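Karard Textile Reuse Project
Progress report to the Ellard Fund, second reporting period

Prepared by Bayu Manurung, project coordinator

1. Status

The project is on schedule against the work plan agreed in March. Collection, sorting and resale are operating at both sites. The repair stream started late and is reported under section 4. No change to the total budget is requested.

2. Collection

Donated clothing is received at the Karard depot and at the Falari drop-off point. During the period 2819 garments were logged, against a target of 2607. Falari was open for mornings only until May, when its hours were extended to 6 pm. Most of the growth came after that change.

Household linen is weighed in bulk and isn't included in the garment count. Shoes are no longer accepted at Falari. They continue to be accepted at Karard in tied pairs.

3. Sorting and grading

Each garment is assigned to one of four grades: resale, repair, fibre recovery or disposal. The grading sheet was revised once in the period. The old sheet had a single line for pilling and stretched seams, and graders were reading it in different ways. These are now separate lines, with a limit stated for each.

Dark knitwear remains the slowest category to grade. Small holes and faded areas are hard to find on black and navy fabric, and the error rate on re-check was higher than for any other group. Garments of this kind are now graded on a white surface, laid flat with the sleeves opened out, and checked a second time before tagging.

Dark garments on white work surfaces:

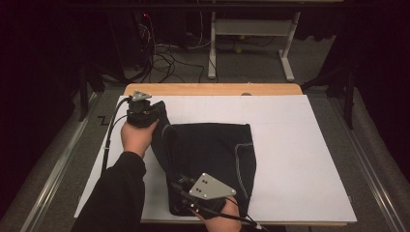
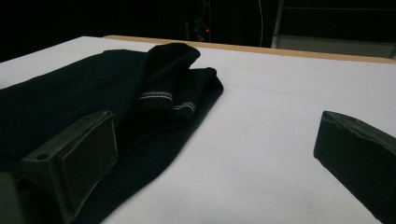

4. Repair stream

Repair work began six weeks behind plan. The two industrial sewing machines ordered through Hao were delivered with the wrong motor voltage and had to be exchanged. The supplier covered freight both ways. The lost time has been partly recovered by sending simple jobs - buttons, hems and zips - to the evening class run by Syahrul Nugroho.

To the end of the period 500 garments had been repaired and passed to the resale rack. A further batch is waiting on matching thread and zips in grey and navy colours.

5. Resale

The Karard shop sold 1081 garments. Coats and children's wear sold fastest. Formal wear moved slowly and has been reduced to a single rail. Prices were not changed.

6. Expenditure

Spending is under budget on wages, owing to the late start in repairs, and over budget on skip hire. The fibre recovery contractor stopped taking mixed bales in April, and a portion of low-grade stock went to landfill at our cost. Quotes from two other recyclers have been requested. We ask the Fund to approve a transfer from wages to waste handling within the existing total.

7. Next period

Work planned:
- confirm a fibre recovery contractor for mixed bales
- clear the repair backlog
- fit brighter lighting over the sorting benches at Karard
- train two additional graders on the revised sheet

The stock ledger for both sites will be sent separately with the final invoices.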